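4. Palillos y portacubiertos de malla

Esta sección se aplica a los palillos de madera con extremo decorado y al portacubiertos redondo de malla negra del juego de mesa Wonarum. Para cucharas y cucharones, véase la sección 5. Para el montaje inicial del soporte mural Dridum, véase la sección 2.

4.1 Antes de empezar

Despeje una zona de la mesa suficiente para extender los palillos sin que rueden hasta el borde. Un mantel de tela los retiene mejor que una superficie lisa. Si el mantel tiene hule, coloque debajo del montón un paño doblado.

Material necesario:
Portacubiertos de malla, referencia 1197
Palillos de madera, lavados y secos
Paño de algodón sin pelusa
Aceite mineral de uso alimentario (solo para el apartado 4.4)

PRECAUCIÓN: No guarde palillos húmedos. La madera en contacto con el fondo del portacubiertos se oscurece y puede desarrollar moho, aunque la malla lateral permita la ventilación.

4.2 Colocación en el portacubiertos

1. Compruebe que el portacubiertos apoya por completo en la mesa. Si bascula, gírelo hasta encontrar una posición estable o retire la arruga del mantel.

2. Extienda los palillos junto al portacubiertos, todos con el extremo decorado hacia el mismo lado.

3. Tome un palillo por su tercio superior. El extremo con dibujo rojo y blanco debe quedar hacia abajo y el extremo liso hacia arriba.

4. Sitúe el palillo en vertical sobre la boca del portacubiertos y bájelo hasta que toque el fondo. No lo deje caer: el golpe repetido desconcha la decoración.

5. Suelte el palillo. Quedará inclinado contra el borde; es la posición normal de reposo.

6. Repita los pasos 3 a 5 alternando el lado de apoyo, de modo que el peso se reparta.

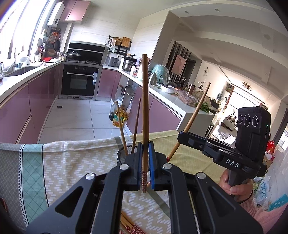
7. Cuando el portacubiertos contenga varios palillos, introduzca los siguientes por el centro. Si se cruzan en el fondo, levante ligeramente el que estorba y vuelva a bajarlo.

8. Traslade el portacubiertos a la encimera sujetándolo por el cuerpo, con la otra mano debajo. No lo levante por los palillos.

NOTA: La orientación indicada en el paso 3 es la de almacenamiento. Si los palillos van a ponerse directamente en la mesa para comer, lávese las manos antes de manipularlos, ya que el extremo liso queda expuesto.

NOTA: La capacidad máxima recomendada es de 45 palillos. Por encima de ese número la fricción entre piezas dificulta la extracción y el portacubiertos tiende a volcar al retirar una sola.

4.3 Emparejado

El tono de la madera varía de una pieza a otra. Una pareja puede incluir un palillo claro y otro rojizo sin que ello afecte al uso. Si se prefiere emparejar por tono:

1. Separe los palillos en claros y oscuros bajo luz natural.

2. Junte dos del mismo grupo e iguale los extremos sobre la mesa. La diferencia de longitud no debe apreciarse al tacto.

3. Ruede la pareja sobre una superficie plana y dura. Descarte la pieza que oscile.

Los palillos sueltos sin pareja se conservan como repuesto. Los juegos de reposición se suministran con la referencia 338.

4.4 Mantenimiento

Lave a mano con agua templada y detergente neutro. Seque con el paño en el sentido de la veta y deje reposar en horizontal antes de devolver las piezas al portacubiertos.

Cada 17 semanas, aplique una capa fina de aceite en la parte lisa. Evite el extremo decorado. Retire el sobrante con el paño.

El portacubiertos se limpia vacío, con cepillo blando, por dentro y por fuera. Séquelo boca abajo.

PRECAUCIÓN: No introduzca los palillos en el lavavajillas ni los deje en remojo en el fregadero.

PRECAUCIÓN: Deseche cualquier palillo con astillas o grietas. No lo lije para volver a utilizarlo en la mesa.

4.5 Incidencias

El portacubiertos vuelca: revise el reparto del peso (4.2, paso 6) y retire piezas.
El palillo no llega al fondo: hay piezas cruzadas; vacíe y repita desde el paso 2.
La decoración pierde color: compruebe que no se usa estropajo abrasivo.

Texto revisado por Kimutai Mosoti. 27 de octubre de 2026.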